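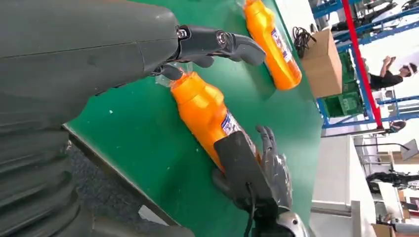 Indley Bottle Handling Set

README, version 2

29 October 2021

Contact: Carys Gronow (recordings), Aled Prothero (controller and file format)

What is in this set

The set contains recordings from our comparison of two hand controllers on the same two-arm robot. The hands have jointed fingers and the objects are orange plastic bottles with printed labels, lying on a green table. We made the recordings because the bottles gave us more trouble than any other object in our earlier tests, and we wanted to know if the trouble comes from the hand or from the controller.

The two controllers are called Skidov and Sometti in all file names. Skidov closes all fingers with one common speed and stops each finger by its motor current. Sometti gives every finger its own target and corrects the targets 30 times per second. The hands, the arms and the wrist cameras are the same for both.

There are 80 episodes, divided equally between the controllers. Each episode is one attempt to grasp a bottle and to lift it from the table. Failed attempts are kept. Please do not remove them before you compute the success rate, as one group did with version 1 in May.

How the objects behave

The bottles are glossy and let some light through. In the wrist view this makes bright yellow-orange areas that move when the hand moves, and a simple color threshold will lose part of the bottle there. The label is a better feature to follow, but in many views it is upside down. If your detector was trained only on upright text and pictures, rotate the image first. 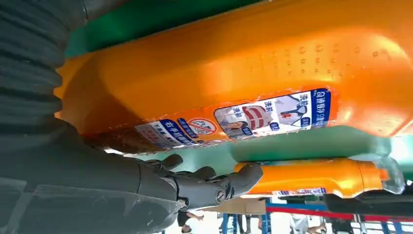

Wrist cameras

Each arm has one small camera at the wrist. The image is stored as it comes from the camera, so it can be tilted or fully inverted, depending on the arm position. We do not correct it. The rotation of the wrist is written in the pose file, and Nerys Gough's script "level_view" can turn the images for you if you need it.

Fast arm movements give motion blur. At first we wanted to delete these parts, but Wyn Foulkes asked to keep them – a controller that works only with sharp images is not very useful for us. In blurred parts the label text cannot be read, and the annotators marked only the outline of each bottle.

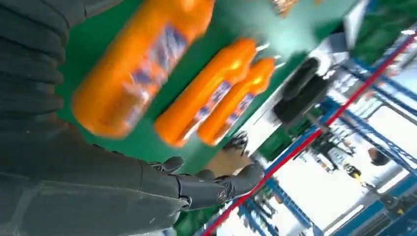 Photo: wrist camera, Indley project

Known problems

– The room behind the table is in use during recording. People, shelving and a red rail are visible in the background. Do not use the background as a fixed reference.
– In 16 episodes the pose file starts later than the video. These are listed in "late_pose.txt".
– When bottles lie side by side, the outlines from different annotators do not agree well at the place where the bottles touch.
– The finger current is not calibrated between left and right hand. Compare only left with left and right with right.

Use and citation

Free for research and teaching. For other use please write to Eirlys Price first. If you publish results, cite the set by its full name and give the version number.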